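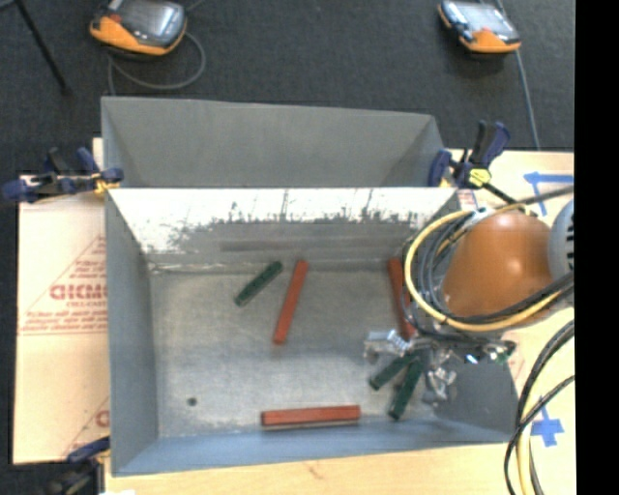 Bamside 47 Open-Top Steel Bin

Gray metal bin for parts, offcuts and short bar stock. Supplied singly or in pairs. Stands on any flat, level surface and is open across the full top for loading and picking by hand.

Product code: Bamside 47
Supplier: Gristham Storage and Handling
Category: Bins and containers / Steel / Open top
Availability: In stock, Bratdale warehouse

Overview

The Bamside 47 is a one-compartment steel bin for workshops, stores and assembly benches. It is the middle size in the Bamside range and replaces the older riveted bin sold under the same number. The walls are folded from a single sheet and welded at the corners. The floor is a separate plate, seam-welded on all sides, so small parts do not work their way under the edge.

The bin has no lid, divider or drain hole as standard. Dividers are listed under Accessories. A drained version can be made to order but is not suitable for oily swarf.

Specification

Material: mild steel sheet, wall and floor
Wall thickness: 2 mm
Floor thickness: 2 mm
Rated load, evenly spread: 101 kg
Rim: folded outward and hemmed
Corners: continuous weld, ground flush inside
Finish: gray, baked on
Stacking: no
Nesting: no
Forklift entry: no (use platform, see Accessories)

The rated load applies to a bin standing on a surface that supports the whole floor plate. On open racking or on two rails the floor will bow under a point load, and the rating does not apply. Fit a solid shelf first.

Finish and wear

The finish protects against rust in storage and handling. It is not a wear surface. Metal stock dropped or dragged across the floor will scuff it in the first weeks of use, and the inside of the walls will scratch where bars or castings are thrown in. This does not affect the rated load. Bare patches in a dry indoor store can be left alone. In a damp building, wipe with light oil or touch up with the Dönmez gray repair paint, which is matched to the standard finish and dries in 20 minutes.

Do not use the repair paint on the outside of a bin that carries a load label. Mask the label first or order a replacement.

Where the bin has held coated or painted stock, color can transfer to the walls. It comes off with a nylon pad and mild detergent. Wire brushes and caustic cleaners will strip the finish and should be avoided.

Using bins in pairs

Many stores run these bins in twos: one in use, one standing empty behind it as the reserve. The pair pack is priced for this. Both bins in a pack come from the same batch, so the rims line up within normal tolerance when set wall to wall. The optional joining clip slides down over both rims and stops the rear bin from creeping back when the front one is loaded.

Leave a finger gap if clips are not fitted. Hemmed rims pushed hard together are awkward to separate when full.

Accessories

Joining clip, zinc plated, pack of four
Loose divider, fits front to back only
Rubber floor mat, cut to size, oil resistant
Low platform with forklift entry, takes two bins side by side
Label holder, hooks over rim
Dönmez gray repair paint, small tin with brush

The rubber mat cuts noise a good deal and is worth ordering for benches near an office. It does reduce the inside depth slightly, and it must be lifted out for cleaning. Swarf left under the mat will mark the floor plate.

Not suitable for

Liquids of any kind
Food or animal feed
Hot castings or parts straight from heat treatment
Lifting by the rim with hooks or chains
Use as a step

Delivery

Orders received before noon leave Bratdale the same working day, except on Friday, when the carrier collects early. Single bins ship in a carton. Pairs ship strapped to a board. Orders of over 20 bins go on pallets and need a booked delivery slot. Check the corners before signing – a bent rim is carrier damage and has to be noted on the delivery sheet.

Technical questions

Contact Younes Alaoui at the Gristham trade desk for load calculations, made-to-order sizes and drained versions. Please give the type of stock, the heaviest single piece and the kind of shelf or bench the bin will stand on. Drawings are available on request for all current Bamside sizes. The riveted bins are no longer supported, but joining clips from the current range will fit them.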